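The last box in the bedroom
Stella Mugo
20/09/2021

When I took the flat in Dirkville I packed everything in 2 days and labelled almost nothing.
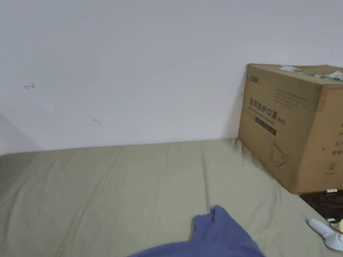 The kitchen was sorted by the first evening. The bedroom took far longer, mainly because the bed is the only flat surface in it and every box ends up there. You lift one off to sleep and put it back in the morning.

Beddoe, the removal firm, charged me 900 for the van and six hours of work, and their driver gave me one good piece of advice: make the bed before you open anything. A plain cotton sheet is enough. You can see small things against it — screws, earrings, the key to the window lock.

The walls can wait. Pen marks left on white paint often need a coat of stain block first, or they come back through the new paint. I have put that off until January, along with the shelves.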